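首页 要闻 银行 市场 监管 评论
搜索 请输入关键词 搜索

霍恩登银行加入气候披露联盟,细则仍未公布

霍恩登银行(Hornden)与资产管理公司斯凯尔塔赫(Skeltach)宣布加入一个气候风险披露联盟,承诺按统一口径公布贷款组合的碳排放。联盟现有16家成员。声明只有3页,有关高碳行业贷款的内容占了两段,没有给出任何年度上限,也没写明未达标会怎样。

两家机构称,首份报告最早6月发布,数据先由内部核算,外部审计“视情况引入”。至于视什么情况,声明没有解释。
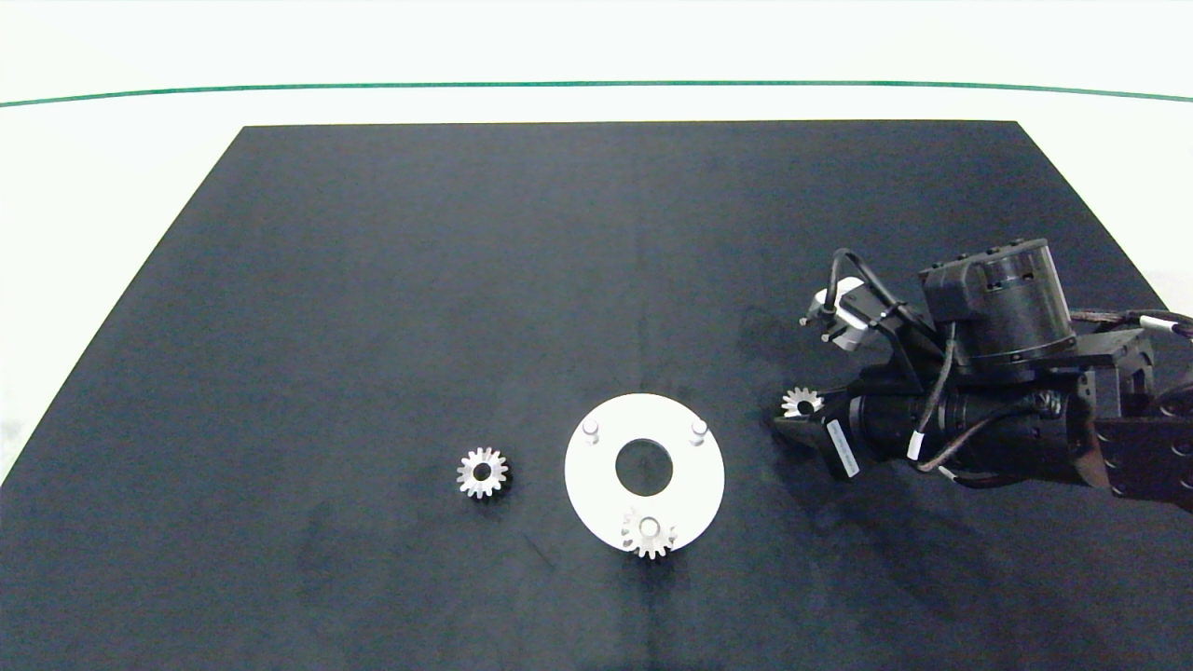
阿姆拉·格奥尔基耶娃(Amra Georgiev)认为,自己算、自己审、自己发布,这样的数字很难让投资者据此定价,她想先看到核算方法,再谈承诺。

类似的表态并不新鲜。奥赫达保险(Ojeda)早前也签过一份自愿协议,至今公开的只有一张汇总表,煤炭和天然气业务合并列示,外界无从比较。霍恩登此次同样保留了“按商业需要调整口径”的权利。该行股价当天几乎没有变化。
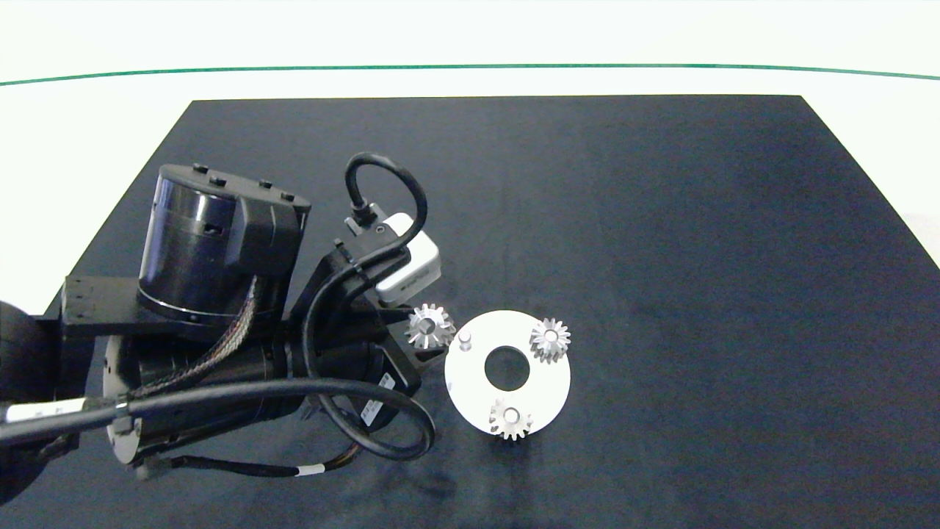 一位读者留言说,他在基斯托夫基金(Kistov)的年报里翻了半天,只找到一句“持续关注气候风险”,恐怕这次也差不多。

霍恩登未回应是否会公布客户名单。斯凯尔塔赫表示,暂无补充。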